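From: Joelle Smadi
To: teleop-talk
Subject: Re: [teleop-talk] Two arms, one operator: how do you record pick-and-sort?

Jad Sfeir wrote:
> We have the Saliba leader arms working at last and I'd like to start
> recording demos in April. Two questions before I burn a week on it.
> First, does anyone keep the idle arm in the recording when only one is
> doing anything? Second, how tidy do you make the table? Mattes says
> to space everything out so the policy has an easy time, but I worry it
> will fall over the moment two things touch.
>
> Jad

Hi Jad, hi all,

Great timing, we're deep in exactly this and I'm having more fun with it than I probably should be!

On the first one: yes, keep it. We log both arms on every episode, even if one just hangs there the whole time. We tried dropping the quiet arm in our first batch and it bit us later, when we wanted to mix in two-handed tasks and the data didn't line up. The one thing I'd ask of your operators is to park it in the same sort of spot, well up off the table, and then leave it alone. Small drifts in the leader handle get copied faithfully, and you'll be looking at them forever.

On the second one I'm with you and not with Mattes (sorry Mattes). We started with everything spread out and the replay looked lovely, but as soon as a block leaned on another block the gripper had no idea what to do. Now we push things together on purpose and let the operator work it out by feel.

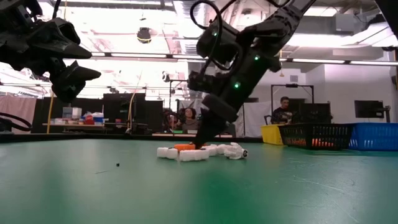 Right arm in among the foam blocks, gripper tip on the flat orange piece.

Flat pieces are the hard ones by far. You have to come down almost to the table surface, and with no force feedback on our setup you're judging it all by eye. Saranya Nambiar is our best operator and her trick is to slow way down for the last 15 millimeters, then close. She also does a handful of practice grabs with recording off each time she sits down, which I used to think was fussy. I do it too now.

We're at 1,057 episodes, of which 588 are the crowded kind. I'd love to get that closer to all of them. Foam is very forgiving, by the way, so it's a nice material to learn on while people are still bumping into things.

One more tip: don't throw away the fumbles. If the operator misses and then recovers, that's a good episode in my book, and Fliken (our little replay viewer) lets us tag them so we can train with and without. Happy to send you the tagging script if you can stand my Python.

Kenji, didn't you have a fix for the lag on the Saliba wrist joint? Ours still trails a bit on fast turns and I'd love to try whatever you did.

Joelle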